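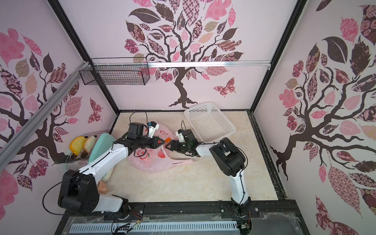

Both arms over the pink bag, seen from above, tree wallpaper and all.

From: Ekow Ackah
To: two-arm list
Subject: Re: Ziltetti bench kit - anyone living with one?

Kwesi Abubakari wrote:

> We have a bit of money to spend before the end of June and the
> Ziltetti two-arm kit is top of my list. The brochure is lovely and
> tells me very little. Does anybody on here have one on a bench and
> doing real work? I'd like to know:
>
> how long it took to set up
> whether the two arms can work close together without a fuss
> what it's like with soft things (we do a lot of bags and pouches)
> what you had to buy on top
>
> I've also got a quote for the Tralleck, which costs less but comes as
> a heap of parts. Happy to be talked into or out of either.
>
> Kwesi

Hello Kwesi, and hello all,

Yes, me! We've had ours at Plukley since the spring and I've been meaning to write it up for the list, so thank you for the push. I should say first that we paid for it ourselves, 2189 for the kit before delivery, and I've no tie to the makers beyond having pestered their help desk rather a lot. I like it very much. I'll try to be fair.

Setting up. The arms, the rail and the grippers arrived in one crate and the enclosure came flat in another, a few days behind. Two of us had the rail down and both arms standing on it by lunchtime. The enclosure took the rest of that day and a good part of the next, mainly through us putting the back posts in the wrong way round and having to undo the lot. The drawings are clear once you know which way is up, but they don't tell you which way is up. Mark the front rail with tape before you start.

Then there's the software, which I was dreading. It went on first time on a fairly old desktop. The arms were found straight away, left and right the correct way round, and the homing routine ran without any of the hand-holding our old pair needed. I did have to edit one settings file by hand to swap the cable order on the right gripper. That has been fixed in the newer release, I'm told, though I haven't moved to it yet (it's working, I'm leaving it alone until the summer).

Working close together. This is the part I'm most pleased with. If you look at the picture at the top, the tips of the grippers nearly meet just over the middle of the bag, and that's an ordinary position for us. With the old pair I'd never have dared. The two arms share one picture of where everything is, and you set how near they may get to each other as a single number for the whole cell. Out of the box it's set very timid and they back away from one another like strangers in a corridor. I brought it down in small steps over an afternoon with my hand on the stop button, and it's stayed where I left it.

Both arms are mounted on the front rail, so the near corners are awkward. The elbows have to fold up a long way to get there and they take up a fair bit of room doing it. Anything you care about should go towards the middle or the back. The shoulder housings are big too, bigger than they look in the brochure. Measure your bench, then measure it again with somebody standing next to it.

Soft things. Bags are hard, as you know! The thin crinkly sort is the worst of the lot, and half see-through ones give our vision side a headache as well. The fingers on this kit come to a point, and I thought that would be a nuisance, but for picking up a single layer of film off a flat floor they beat the wide padded ones we had. We ran bag opening as a two-handed job, left takes one layer, right takes the other, then both draw apart. Out of 322 tries in the first proper run we got 107 clean openings. I know how that sounds. The old pair managed so few that I stopped writing them down, and most of the misses here came from the same fault, both grippers closing on the same layer. We've since changed the approach angle and it's looking a good deal better, but I won't give a figure until I've done another full run.

Thicker bags are much easier. Cloth is easy. I haven't tried proper sealed pouches and would love to hear from anyone who has.

Rigid odds and ends it handles without drama. We keep a white mesh basket, a cup, a green dish and some toy bread in the cell, and the toy bread has become the standard warm-up for anyone new on the controls. The flat slices in the clear tray are harder than you'd think, as you have to come in at a slant.

What we bought on top. Less than I feared. Cable duct for the front, since the leads to the left base were getting everywhere, and a clear plastic sheet over the front edge of the table. The floor and walls are our own doing as well. The floor has a beige marble pattern, and the walls have paper with big trees and butterflies on it, pink and brown leaves. We wanted a busy background so that whatever we train isn't thrown by the first patterned tablecloth it meets. It also cheers the room up no end, and visitors always ask about it. Plain walls would be kinder to you at the start, though, so perhaps save the wallpaper for later.

Grumbles, so you don't think I'm on commission. The cable that arches up from the wrist is longer than it needs to be and I'm always watching it. Spare fingers are sold only in pairs, and delivery on ours was slow. The manual has a whole chapter on a tool changer that isn't in the kit. And the help desk is good but small, so if you write after four in the afternoon you'll hear back the next morning.

On the Tralleck, I've only used one for a day, at Baidoo, so take this lightly. It's a solid thing and if you enjoy building you'll enjoy it. They had needed roughly 100 hours to get theirs to the point where both arms could be trusted in the same space. If you've got somebody keen with time on their hands, it's a fair saving. If it's only you, I'd go for the Ziltetti and spend those hours on the bags.

You'd be very welcome to come over and have a go before you sign anything. Bring some of your own pouches - I'd really like to see how it gets on with them. Mornings are best, the cell is usually free until eleven.

I can send the settings file and the parts list for the duct to anyone who wants them, just write to me off list.

All the best,
Ekow

PS. If you do order, ask for the longer rail. It was the same price when we bought ours and I didn't spot it on the form.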